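Accueil > Revue > Numéro en cours > Articles

Ce site utilise des cookies de mesure d'audience. En poursuivant votre navigation, vous acceptez leur dépôt. Gérer mes préférences

Publié le 14/3/21 par Gunnel Blomqvist et Stellan Fagerlund

3. Consommation d'eau et d'énergie liée au lavage de la vaisselle

3.1. Délimitation du poste

Le lavage de la vaisselle est rarement isolé dans les bilans domestiques. Les relevés de compteur donnent un volume global pour le logement, et les enquêtes déclaratives rangent l'évier, la cuisson et la boisson dans une même rubrique. Dans l'enquête de Remville, nous avons séparé ce poste des autres usages de la cuisine en suivant la méthode proposée par Harju pour les logements collectifs : un compteur divisionnaire sur l'arrivée d'eau de la cuisine, un second sur le lave-vaisselle lorsqu'il existe, et un carnet tenu par le ménage.

L'échantillon comprend 400 logements répartis entre Remville et Henach. Les deux communes ont une eau de dureté différente, ce qui intervient dans le choix des programmes et dans la fréquence des rinçages manuels. Les ménages d'une seule personne sont légèrement surreprésentés à Henach. Nous avons conservé ce déséquilibre et l'avons corrigé par pondération dans les calculs par habitant, selon la procédure décrite en section 2.

3.2. Pratiques de prélavage

Le prélavage à l'évier est la principale source d'écart entre des ménages par ailleurs comparables. Il prend trois formes dans les carnets : rinçage sous le robinet ouvert, trempage dans un bac, essuyage à sec avant chargement. La première est la plus fréquente dans les deux communes. Elle est aussi la plus mal estimée par les personnes interrogées, qui déclarent un geste bref et occasionnel alors que le compteur enregistre des écoulements répétés après chaque repas.

Les entretiens menés par Jade Rudd à Henach montrent que cette habitude se transmet avec l'appareil. Plusieurs personnes disent avoir appris à rincer les assiettes sur un ancien modèle et n'avoir rien changé lors du remplacement. D'autres invoquent l'odeur lorsque la machine n'est lancée que tous les deux jours. Une habitante de Henach résume ainsi sa pratique : « Je rince parce que ma mère rinçait, et parce que je n'ai pas envie de nettoyer le filtre. » Le filtre revient d'ailleurs souvent dans les réponses – plus souvent que la facture d'eau.

Le trempage concerne surtout les plats de cuisson. Son volume est faible et assez stable d'un ménage à l'autre. L'essuyage à sec reste marginal à Remville. Il est un peu mieux représenté à Henach, où la collecte séparée des déchets alimentaires a été mise en place plus tôt.

3.3. Remplissage et disposition

Nous appelons « taux de remplissage » le rapport entre le nombre de pièces chargées et la capacité théorique de l'appareil. Cet indicateur est commode, mais il décrit mal la situation réelle. Deux chargements de même taux peuvent occuper les paniers de manière très différente, selon la part des assiettes, des bols et des récipients profonds. Granström a proposé de le compléter par un indice de disposition, qui tient compte de l'orientation des pièces et de l'espace laissé libre entre elles. Nous avons repris cet indice sous une forme simplifiée, avec 4 niveaux.

La position des assiettes dans le panier inférieur joue ici un rôle important. Placées à la verticale et espacées d'un cran, elles laissent passer le jet du bras d'aspersion sur les deux faces. Serrées ou posées à plat, elles font écran pour les pièces voisines, et le ménage répond le plus souvent en choisissant un programme plus long. L'ordre de chargement compte également. Les ménages qui remplissent d'abord le fond du panier obtiennent un indice plus élevé que ceux qui commencent par l'avant, à nombre de pièces égal.

Les carnets font apparaître deux rythmes de chargement. Dans le premier, chaque pièce est rangée après usage et la machine se remplit au fil de la journée. Dans le second, la vaisselle attend sur le plan de travail et tout est chargé en une fois. Le chargement en une fois donne une meilleure disposition, mais il s'accompagne de davantage de rinçage préalable, les résidus ayant eu le temps de sécher. Les deux effets se compensent en partie sur le volume d'eau total. Ils ne se compensent pas sur l'énergie : les ménages du second groupe utilisent plus volontiers un programme intensif.

Nous avons observé 19 ménages de façon plus détaillée, avec leur accord, pendant le mois d'août. Les visites ont confirmé l'essentiel des déclarations sur le rythme. Elles ont en revanche montré que le réagencement des pièces en cours de chargement est très courant et presque jamais noté dans les carnets. Dans 9 de ces ménages, une autre personne que celle qui tient le carnet modifie la disposition avant le lancement du programme. L'indice calculé à partir des seules déclarations doit donc être lu avec prudence.

La figure 4 se rapporte au chargement des paniers. 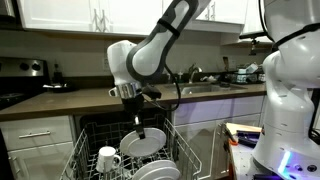
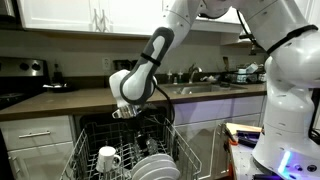

Figure 4. Lave-vaisselle ouvert, bras au-dessus du panier. La première vue montre une assiette blanche ronde tenue presque à la verticale.

3.4. Choix du programme

Le programme dit économique est disponible sur la grande majorité des appareils de l'échantillon, mais il n'est pas le plus utilisé. La durée du cycle est le premier motif de refus, devant la qualité du séchage. À Remville, les ménages équipés d'un départ différé recourent davantage au cycle économique, qu'ils lancent la nuit. Cette relation n'apparaît pas à Henach, où la part des immeubles anciens est plus élevée et où le bruit nocturne est cité comme une gêne pour les voisins.

Le type de logement a donc été introduit comme variable de contrôle dans le modèle présenté en section 4. Les résultats par commune y sont donnés avant et après pondération.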